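Workshop notebook, Flandis community leadership program
2020-06-10

Spent the morning on the November intake. Main question was whether to keep one long opening retreat or split it. We have run it as a full weekend at Cisternas since the start, and the feedback forms say the same thing each year: people like the place, they are worn out by the second afternoon, and the session on local budgets gets the least attention because it comes last.

Draft plan is now 2 shorter days, two weeks apart. First day at Cisternas, second at the Vikby town hall annex. The budget session moves to the first morning. The tour of the water works drops out unless somebody wants to run it as an optional evening.

Class size stays at 30. We talked about going higher and decided against it – the small-group project only works when each group has its own host organization, and we have 13 hosts confirmed. Two of those are new and have not seen the host guide yet. Guide needs a rewrite of page four before it goes out, the part on how many hours they should expect to give.

Tried the new interview exercise on ourselves. Each person gets a card with a role (shop owner, bus rider, school parent, landlord) and has to ask the others what they would change about the same street corner. Notes from the run:

– Ten minutes per round is too long. Seven was enough.
– The landlord card needs a second line. Everyone played it as the villain.
– Listeners should write down one question and hold it until the end. When we let them jump in, the quiet people stopped talking.
– The debrief was better standing up at the wall chart than seated.

Skiretti, the sign-up tool, still drops the employer field when an applicant saves and comes back later. Workaround for now is to ask for employer again in the confirmation email. Check after the next update.

Money: the scholarship line has nearly 3000 left from last year. It carries over, but it has to be listed separately in the report. Ask whether travel from Vikby can be paid out of it.

To do before the next entry: host guide page four, role cards reprinted with the landlord fix, hold both dates with Cisternas and Vikby, move the alumni mailing to after the intake closes.
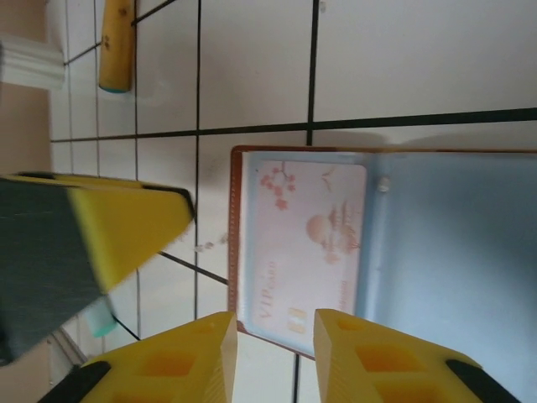
White tiled surface in both.
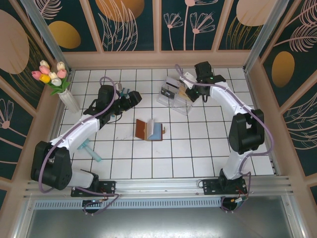 Flandis program desk

Added later in the day: the Vikby annex is free for the second date, but only until four. Lunch will have to be shorter, or the panel loses a speaker. I would rather cut lunch. The annex also wants a room layout a week ahead, so the groups need to be fixed by then.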